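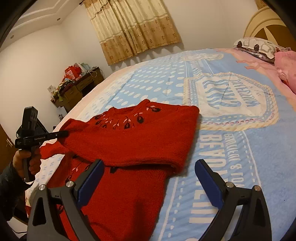 Visit to the Patwary knitting mill, open day, 16th July

The Patwary mill opens its doors to the public once a year, and this time I got a place on the morning tour. There were 12 of us in the group. We met at the side entrance on the canal road, signed a sheet, and were given earplugs and a paper map.

Our guide was Dolores Zamora, who runs the finishing department. She started us in the yarn store, a long brick room kept cool with the blinds down. Cones are shelved by dye lot, and two lots of the same red are never mixed in one garment. She held two cones up at the window and most of us could not tell them apart. In a finished sweater, she said, the change shows up as a stripe.

Next came the knitting floor. The older flat-bed machines are at the back and still do the heavier gauges. The newer ones are along the street side and are programmed upstairs. It is loud in there and you need the earplugs. One machine was stopped for a needle change and the mechanic let us look into the bed. He said a bent needle can ruin a whole panel before anyone sees it.

The linking room was the part I liked best. Collars are joined to the body on a round dial with points, one loop to each point, and it is all done by eye. Þórarinn Mikkelsen has worked there since March and is still on plain crew necks. He told us shaped collars come later, after a year or so.

Embroidery is done in a separate building across the yard. Some neckline work is done by machine and the rest by hand, mostly leaf and flower patterns. Order number 2753 was on the tables when we came through, a batch of 70 cardigans for a shop called Ornus.

After that we saw washing, drying and pressing. Knits are washed before they are measured, so the size on the label is the size after washing. The pressing room was very hot and we did not stay long.

The tour took two hours with no place to sit, so wear good shoes. Tea and rolls were served in the canteen afterward. The mill shop sells seconds, and the flaws are marked with a bit of white thread. I bought a gray scarf with a dropped stitch near one end. Cards are accepted, but the reader was slow.

Parking is on the street. Bus 232 stops at the gate.

Contact | Copyright Plirura Visits | Back to top

We use cookies to improve this site. Accept / Settings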